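To: Gorkell owners list
Date: 05/05/2023
Subject: Re: Black molded carrier from front end, identification and pad replacement

On the question from earlier in the week, quoted here so it stays with the reply:

> I took the front end off my Gorkell last weekend to get at a bracket, and
> ended up with a long black plastic piece that I can't find in the parts
> book. It is not the bumper skin. It has several openings of different
> sizes in it and a felt strip on one face that is coming loose. Does
> anyone know what the piece is called, whether the felt matters, and
> whether it can go back in without the strip? Also, the dealer quoted me
> $139 for a new one and said the pad is not sold separately. That seems
> like a lot for a piece of plastic. I would also like to know which way
> round it goes, as I did not mark it when it came off.

I can answer most of this. The parts book is confusing because the piece has gone by two names. In the older edition it is listed as the trim carrier, and in the newer one it is under bumper reinforcement. Look on page 62 of the newer edition, item 9 on the drawing. The drawing is small and shows the part from the outer face only, so the openings don't look the way they do when you have it in your hands.

I have a photo of one from the side you would be looking at on the bench, or close to it. Compare the openings with yours before you order anything. There are two versions, and the easiest way to tell them apart is the large rectangular cutout with the small round hole next to it. The earlier version does not have the round hole. 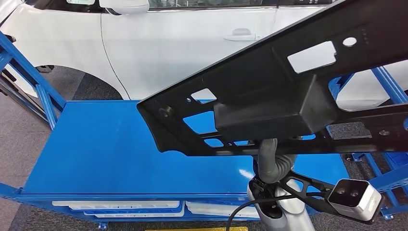 Later-type carrier over the blue cart. Gray pad is on the lower face, to the right.

If your part matches, it is the later type. The narrow end with the small stud goes toward the outside of the car. The stud locates in the fender bracket and you should be able to feel it seat before any of the clips go in. If you have to push hard, the bracket is bent or you have the carrier for the other side. They are mirror images and both will go partway in on the wrong side, so check this first.

The boxy molded block on the underside is part of the carrier and should not be cut off, whatever you may have read in the list archive. Somebody suggested trimming it a few years ago to make room for an aftermarket horn. The bumper skin rests against it, and without it the skin sags at that corner and the gap to the headlight opens up.

About the pad. It does matter, but only for noise. It sits between the carrier and the back of the skin. I drove mine for most of a summer with the pad missing and nothing broke, but there was a buzz at idle that I spent a long time looking for in the wrong places. I would not leave it off if you have everything apart anyway.

You do not need a new carrier to replace the pad. I used self-adhesive felt from Clestaveo, the gray kind sold for door panels. It cost $13 for a sheet and I have plenty left over. The steps I followed:

Peel off the old pad and save it as a pattern, even if it comes off in pieces.

Clean the old glue off with mineral spirits on a rag. Do not scrape with a metal blade. The matte finish marks easily, and a gouge gives the new adhesive an edge to lift from.

Wipe the area again with a clean rag and let it dry overnight.

Cut the felt to the pattern and leave clearance for the small round fastener beside it. If the felt runs under the fastener, the fastener will not sit flat.

Press the felt down and put a flat board with a weight on it for a few hours.

If your old pad is foam, felt is fine as a replacement as long as the thickness is close. Too thick is worse than too thin. I tried a double layer first and the skin would not line up with the fender.

On the raised dots near the round hole: somebody asked about these last August and I don't think it got an answer. They are molded in. I was told at Dunbar that they are a tooling mark and have nothing to do with the fit. I have not seen that in writing. I would not use them to tell one version from another.

Before you put the carrier back, look closely at the two small slots along the lower edge. The clips go through there, and that is where the plastic cracks if the car has ever been nudged in a parking lot. A short hairline at the corner of a slot can be stopped with a drilled hole and some plastic epoxy. If the crack runs all the way to the edge, I would buy the part. Brukness has had used ones from time to time, and I paid much less than your dealer quote, although mine came without clips. New clips are item 13 on the same page.

Lay the part on something flat and padded while you work on it. It is long enough to twist if only one end is supported, and a twisted one is hard to clip in.

I don't have the torque figure for the two bolts at the inner end. They are small and go into plastic, so snug by hand with a short wrench is what I did. If anyone has the figure from the shop manual, please post it to the list.

Also, could whoever keeps the FAQ add the two part names to the front end section? This question has come up before under both of them and the search doesn't connect the two.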